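Motside Clothes and Small Goods

README and data card, release 2

Motside is a collection of written records about tidying. Each record covers one session in which a pile of clothes and a few small household goods were sorted on a white surface. The records say which goods were in the session, how each one was labeled, what order they were handled in, and where they were put at the end. There are 216 sessions and 69 catalogued items in this release.

The collection is meant for people who study how clothes and mixed goods get sorted: how piles are taken apart, what goes first, and which things are hard to name when they are crumpled.
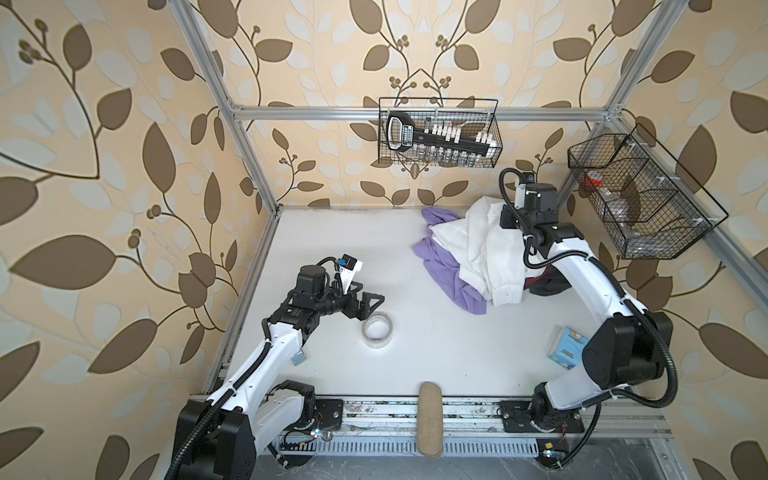

Reading time: 5 minutes

What is in the pile

Clothing makes up most of the catalog. Shirts are the largest group, followed by T-shirts, light trousers and scarves. Colors are recorded with a short list of plain words: white, gray, black, brown, tan, red, blue, light blue, green, purple, lavender. If a garment has a trim or an edge in a second color, the main color comes first, as in "dark, reddish edge." Labelers were asked not to guess at fiber content, so there is no field for it.

Most of the clothing came from the Stilska secondhand store in one purchase. It was washed once before cataloging, and nothing was ironed. Items that came in matching pairs were split up, with one kept and the other left out.

Small goods are there to break up the clothing. They include packing tape, pocket tissues, cloth pads, clips and bottles. A roll of tape is labeled by the type of tape and the way it is resting, so a roll on its side is "tape, clear, flat." Tissue packets are labeled by the color of the packet and whether it has a printed design. Cartoon characters are not named.

Crumpled garments

A garment is "crumpled" if its outline can't be followed all the way around. It is "draped" if it hangs over another item and at least one full edge can be followed. It is "folded" only if someone folded it on purpose. These three words caused most of the disagreements in release 1, and 30 sessions were relabeled for this release.

A crumpled item keeps the most general name the labeler could support. If there is a button but no collar or sleeve to go on, the entry is "garment, buttoned," with "shirt, likely" in the notes field. Please don't merge the notes field into the name field when you load the files. Earlier users did this and ended up with far more shirts than the catalog holds.

Items that lie under other items are listed with the word "under" and the name of the item on top. Only the nearest item is named. For a pile of three garments this gives two "under" entries, and the top garment gets none.

Pinched cloth

Release 2 adds a field called "ridge." It is set to yes when the cloth stands up in a narrow fold between two points of contact. A ridge is different from an ordinary wrinkle because it moves with whatever is holding it. The field is blank for T-shirts in the older sessions and will stay blank, as there was no good way to fill it in afterward.

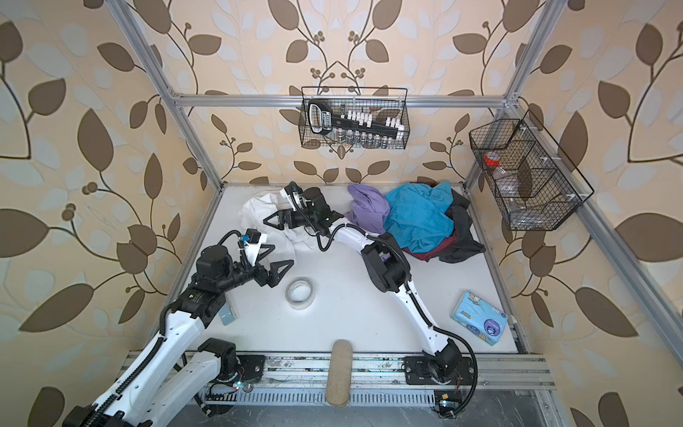
Baskets and put-away places

Put-away places are recorded by type and side. "Basket, back" and "basket, right" are the hanging wire-mesh baskets. "Surface" means the item stayed on the white work surface. Clothing is never recorded as going into a basket with dividers, because the compartments are too small for it. Bottles and clear containers are stored in the divided basket, and hand tools in the plain one.

Goods that stay in a basket for a whole session are not part of that session's item count. They are listed in a separate file, stored.txt, with one line for each basket. If you only care about the pile, you can skip this file.

Wallpaper was put up on the walls so that pale clothes would have something patterned behind them. The pattern is leaves, stems and berries on beige. It has no labels. One tester had a script that kept reporting brown scarves on the back wall, so check for that if your counts look high.

Files

items.txt lists the 69 catalogued items, one per line, with an item code, a name, a main color and an optional second color.

sessions.txt lists the sessions. Each line has a session code, the item codes in the pile, and the time of day as morning, afternoon or evening.

order.txt gives the handling order. An item that was picked up and dropped again appears twice.

places.txt gives the final place of each item.

stored.txt covers the goods kept in the baskets.

notes.txt holds anything the labelers wrote down that had no field. It is uneven. Some labelers wrote a line for every session, others almost nothing.

All files use the Brester layout, which is tab separated with a header row. Spaces inside names are kept. If your editor turns tabs into spaces, the second color column will shift left and load as a place.

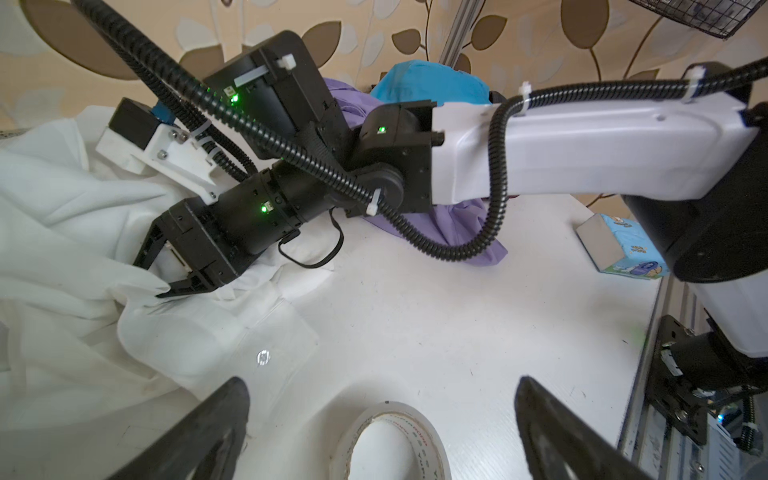
White on white is the hardest case in the collection. A white garment on a white surface can be followed by its folds and by little else, and labelers often stopped short of the true edge. Treat the outline notes for white items as rough. In the evening sessions they are better, as the side lamp gave the folds more contrast.

Other known problems

The two lavender garments share one item code in the older sessions. They have their own codes now, but the old entries were left alone.

Socks are missing. A bag of them was catalogued and then misplaced before the first session.

"Pad, cylindrical, tan" was entered as "cushion" by one labeler. Both names point to the same code, so searches by code work fine and searches by name don't.

The order file has gaps where two items came up together. The upper item is written first in those cases.

Labeling guide

The label words follow the Venkataraman short guide, with changes for crumpled and draped items as described above. A copy of the changes is in guide.txt. The original guide is not included.

Changes since release 1

Added the ridge field.
Relabeled crumpled, draped and folded garments where needed.
Split the lavender item code for new sessions.
Moved stored goods out of the item counts.
Fixed the spelling of "light blue," which had been entered with and without a hyphen.

Use

The files may be used and shared for research and teaching. Please keep this README with them and give the release number, as item counts differ between releases. Corrections can be sent as a plain list of session codes with the old and new label. The next round of corrections closes in March.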